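Lillow adds built-in desk wall to its small-room range

2023-12-18

Lillow has added a combined desk and shelving wall to its range for small rooms. The unit is sold under the name Durura and is meant for bedrooms and home offices where a separate bookcase would take up too much floor. Orders open in April.

The shelving is fixed to the wall and the desk stands in front of it. Zofia Sadowski, who drew up the layout, said the two parts are delivered separately and can be fitted on different days. The shelving goes up first. The desk is then pushed into place and leveled on adjustable feet, with up to 20 mm of travel to allow for an uneven floor.

Storage is split between closed and open sections. A tall cabinet with a ribbed, arched glass panel takes the upper left. Open cubbies of differing sizes fill the space to the right of it, above a wide ledge. The recess under the ledge is left open so that a monitor or lamp can stand on the desktop. Drawers with small round knobs are set in a column on the front of the desk, with one more knobbed drawer at the side.

The first version is white. A second finish is planned, but Lillow has not given a date for it.

Fixing depends on the wall. Solid masonry takes the standard anchors in the kit. Hollow walls need a backing rail, sold separately by Steter, and the company advises against fitting the cabinet section without one. The rail adds 23 mm to the overall depth, so buyers should measure for it before ordering – the desk cannot be trimmed to make up the difference.

Production is at the Ziółkowski joinery shop, which also makes the doors for Lillow's wardrobes. Tadeusz Michalski, the shop's production manager, said the glass panel is held by a removable bead and can be replaced without taking the door off its hinges. The first run is set at roughly 4,000 units. Spare knobs and shelf pins will be stocked separately, and each kit includes 2 extra pins. 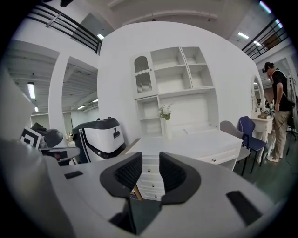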